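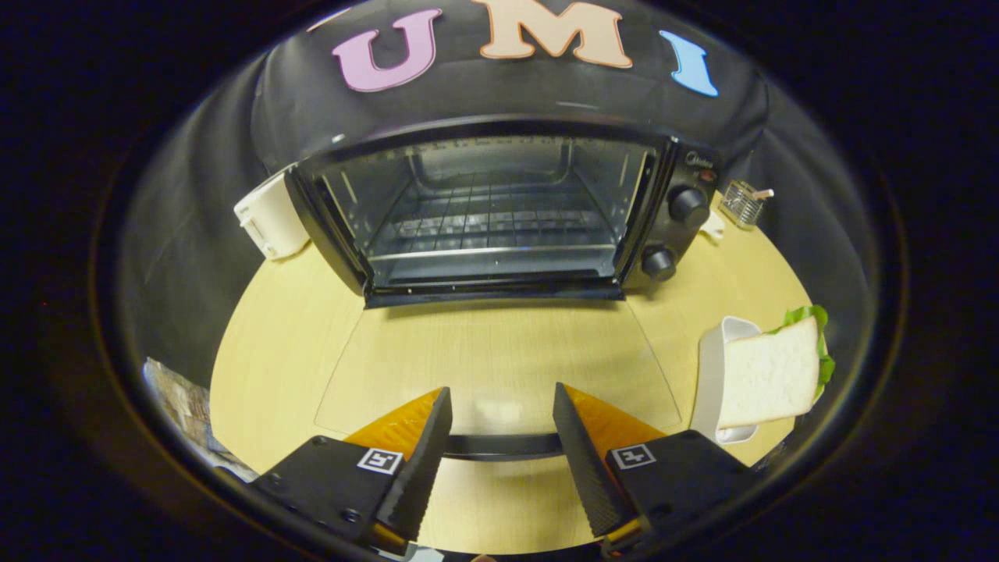 Page 1 of 43

Right, the toaster oven thread. Several of you asked, mostly the ones who've already told me not to buy one.

Background: our flat is the top floor of Clindgate, built 2004, kitchen designed by someone who lived on sandwiches. The big oven takes so long to warm up that I've gone off the idea of dinner by the time it beeps.

So I've been looking at small ovens. Small ovens are a whole world. There are people on the Plurnex forum who've written 2000 words on crumb trays. I've read them. I'd read them again.

The black Oster is the sort I keep coming back to. Big glass door, two knobs, a wire rack, finished. My current microwave has a button with a fish on it and I've never had the nerve.

Two knobs, one over the other, is the correct number of knobs. I'll take replies on this but I won't read them.

Also in favour of the glass: I like to watch cheese. A door that's nearly all window is cheaper than a telly and there's less football.

Against the glass: you have to clean it. I lived with a smaller one in a shared house and by spring the door had gone the colour of strong tea. We all said it was the light.

Now, the table. I love a round table. Pale wood, no corners to catch your hip on, looks like a place where someone might offer you soup. Put a square oven on it, though, and you start losing ground at the back and sides in funny little slivers.

And what goes in the slivers? The white box, probably a toaster, shoved round to the left. A wire basket on the right. Then a small white thing beside the oven, because every kitchen surface on earth grows a small white thing.

Question for the group: do you keep the toaster once you've got the toaster oven? My household is split and there are two of us.

The case for keeping it: toast. A toaster does one job and does it while you're looking for the butter. The little ovens I've used do toast eventually, one side first, as a sort of favour.

The case against: 48 centimetres. I've measured the worktop by the kettle three times and it keeps being 48.

Wire baskets, while I'm here. Very pretty, hold four things, and every thin item you own will poke out of the top at an angle. I have one from Horneveo. It's mostly in charge of a skewer.

Someone's asked about leaving room round the sides. Yes, do, and read the booklet for how much. My downstairs neighbours at Hordiienko (the bakery, not a family) have strong views on this and I get a free roll with each one.

Current plan: get the oven, keep the toaster, move the kettle to the windowsill and say it was always there.

Will report back in March. If the thread goes quiet I'm watching cheese.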